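2018-07-10
3 min read
58 likes · 40 comments

Got in at eight because I'd promised myself I would clear the shelves before it got hot, and by eight-thirty I had moved one box from the left shelf to the right shelf and gone out for coffee. Grastero has raised the price of the small one again. The large one is the same, so I bought the large one, and I suppose that's how they get you. Walked back up Krajewska on the shady side with it slopping over my wrist.

The shelves are the Ikeo ones, bought when we moved in last September, and they have leaned ever since. I put them up. I followed the leaflet, or the part of the leaflet that had survived the stairs, and there was a bag of little brackets left over at the end that I decided were spares. Today I found the bag. I looked at the brackets, looked at the shelves, and put the bag in a different box with the word MISC on it. It's now the third box with that word on it.

Also in the boxes: a packet of 2000 zip ties, opened, with most of the 2000 still in it. One winter glove. A receipt from Canska for lunch, kept for some purpose that has gone. A mug I had accused two separate people of stealing. I washed it and put it back in the kitchen and said nothing, and I plan to keep saying nothing.

Then most of the afternoon went on the T-shirt. There's a line of small print under the design, and from where I sit you only ever get the end of it.
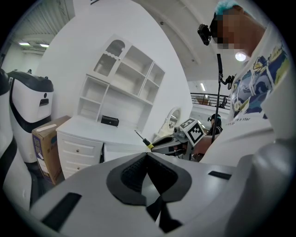
White shirt, teal hair, and a line of print that stops at "e a star."

So of course I started filling in the front half. "Be a star" is the obvious one and I was disappointed in myself for getting there first. "Blame a star" came next, and I liked it enough to write it on the back of my hand. "Became a star" has a nice smugness to it. "Once there were a star" is bad grammar, but that has never stopped a T-shirt. I could have stood up and read it. It would have taken four steps. But you can't really walk up to someone who is bent over their work and squint at their chest, and the longer I left it the stranger the question got, so by five it was impossible to ask at all.

I should say the blue, navy and yellow go very well with the hair. I wore gray again. I own, I think, five gray shirts, and I know them apart by their stains. Considered teal for myself on the bus home and got as far as looking up what it costs, then found a forum where a woman described what happened to her pillowcases. Closed the forum. I've only just replaced the pillowcases.

The 852 was late - it is always late when I have a bag with me - and the bag was heavy because I had decided to bring the zip ties home. No idea why. They're on the kitchen counter now next to the bananas, and I've already used one to close the rice.

Supper was the rice. An egg on it, and the end of the chili sauce, which took a good deal of slapping. The back of my hand still says "blame a star" and soap won't shift it, so I will be going in tomorrow with that on show, or in long sleeves, in July.

Shelves tomorrow. Left one first.

6 shares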